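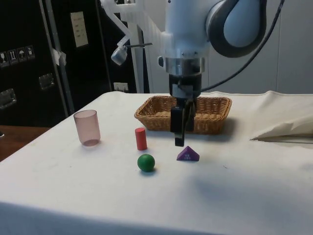 How to find out what your home uses on standby

Updated October 26, 2026

Most electricity bills give you one number for the whole home. They don't tell you how much goes on the oven and how much goes on things that are switched off but still plugged in. You can find out with a plug-in energy monitor and a notebook. It takes an evening to start and a week to finish.

What you need

A plug-in energy monitor. We used a Trivix, which is a basic one with a small screen. Any model will do as long as it shows watts and also adds up kilowatt-hours over time. Some libraries lend them out. The one in Gratden does, for 2 weeks at a time.

A recent bill showing your use for the past year. Ours was 2,931 kWh, for a two-bedroom flat on Aigner Street with gas heating.

A notebook, or a sheet of paper stuck to the fridge.

Step 1: Take a night reading

Read your main electricity meter last thing at night, after the lights are off, and write down the time as well. Read it again first thing in the morning before anyone puts the kettle on. Take the first figure from the second and divide by the number of hours. This is your base load, and it includes the fridge, the freezer, the router and everything on standby.

Do this on a few different nights. If a washing machine or dishwasher was running on a timer, leave that night out. 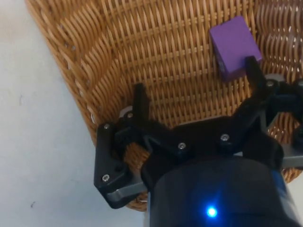 A purple block in a wicker basket.

Step 2: List what is plugged in

Go round one room at a time. Look behind the television, under desks and at the backs of kitchen worktops. Chargers, printers, game consoles, set-top boxes and anything with a clock on it should go on the list. Don't forget the loft and the shed if they have sockets.

Fixed appliances such as the cooker are wired in and can't be tested with a plug-in monitor. Put them on the list anyway with a line through them, so you know they have been left out.

Step 3: Test each item

Plug the monitor into the wall, then plug the appliance into the monitor. Turn the appliance on, then off in the way you normally would, usually with the remote. Wait a few minutes before you write down the watts. A lot of televisions and printers stay busy for a while after they look as though they have gone to sleep.

Very small loads may show as zero. Cheap monitors are not accurate below a watt or so, and it isn't worth worrying over.

Check the maximum load printed on the monitor before using it with a heater or a tumble dryer, and don't run it through an extension lead. 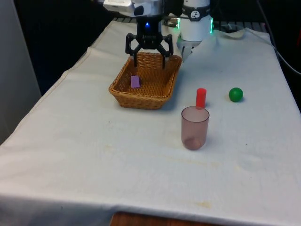 One reader wrote in to say that her set-top box drew nearly the same power off as on, and that she had to go into the settings menu and choose a deeper sleep mode before the reading dropped. She added that recordings still worked afterwards, but the box took longer to start up.

It is worth looking through the menus for a setting like this. It may be called eco mode, energy saving or quick start. Quick start is the one you want turned off.

Step 4: Leave the monitor on the fridge

A fridge switches its motor on and off all day, so a single reading in watts means very little. Leave the monitor in place for at least 24 hours and read the kilowatt-hours. Multiply a day's figure by 365 for a rough yearly total.
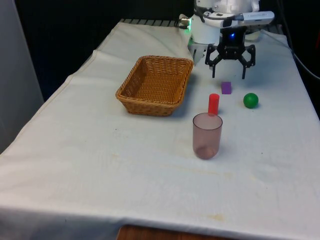

Freezers should be done the same way. If yours is in an unheated garage, test it again in March or later, as it will use less in cold weather and a winter reading will flatter it.

Step 5: Work out the yearly figures

For anything that stays on standby all the time, multiply the watts by 8.76. The answer is kilowatt-hours a year. Multiply that by the unit price on your bill to get the cost.

Our standby items came to 119 kWh. The largest was an old Rosen stereo in the bedroom, which is now switched off at the wall.

Step 6: Decide what to switch off

Start with items that share a corner. A television, console and speaker can go on one switched extension lead. Leave the router alone if your phone or alarm depends on it, and let inkjet printers shut down with their own button before cutting the power.

Repeat the night reading a week later and compare it with the first set.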